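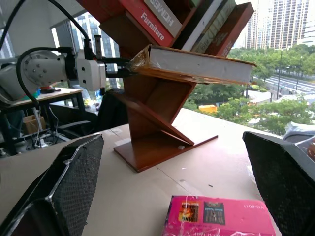
Livro de capa cor-de-rosa e estante em forma de árvore.

**Clurna abre em setembro a troca de livros escolares usados em Sakasside**

A Clurna abre em setembro a nova campanha de recolha e troca de livros usados, destinada às famílias com crianças no ensino básico. As entregas fazem-se na loja de Sakasside, entre as 10h e as 18h, e cada pessoa pode deixar até 40 exemplares.

Na edição anterior foram trocados 3,426 livros por 155 famílias. «Queremos juntar mais 1,000 títulos — sobretudo de leitura e de ciências», afirma Thiện Kiều, responsável pela campanha.

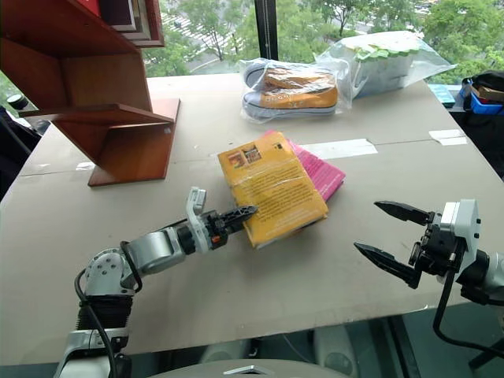 Os livros entregues têm de estar completos e sem folhas soltas. Aceitam-se apontamentos a lápis. As capas devem vir protegidas com plástico transparente, como a do livro amarelo, para que o título se leia sem abrir o volume. Quem não tiver material para forrar pode pedi-lo ao balcão.

A triagem fica a cargo da Terulon, sob coordenação de Hòa Khương. Os exemplares recusados são devolvidos ou seguem para reciclagem, conforme a vontade de quem os entregou. A participação é gratuita e não exige inscrição.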